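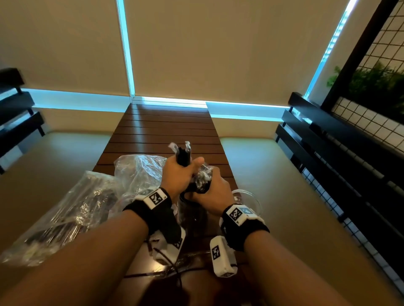 Hands on a plastic-wrapped object at a slatted table.

Plastic film (packaging)

By Konrad Kaczmarczyk | Updated July | 4 comments

Plastic film is a thin, continuous sheet of polymer used to enclose goods for storage, transport and sale. Sheet above a set thickness is usually classed separately. Most packaging film is made from polyethylene, polypropylene or polyester.

We use cookies to improve your visit. Accept | Settings

Production
In blown extrusion, molten resin is forced through a ring-shaped die and inflated into a tube, which is cooled, flattened and wound. Cast film is extruded through a flat die onto a chilled roller. Cast film is generally clearer; blown film has more balanced strength in both directions.

Properties
Stretching polypropylene along 2 axes raises its stiffness and clarity but lowers its resistance to tearing once an edge is nicked. Tear strips and notches make use of this behavior.

Disposal
Clean film of a single polymer can be melted and re-pelletized. Laminates are harder to recycle, as their layers must first be separated.

51 shares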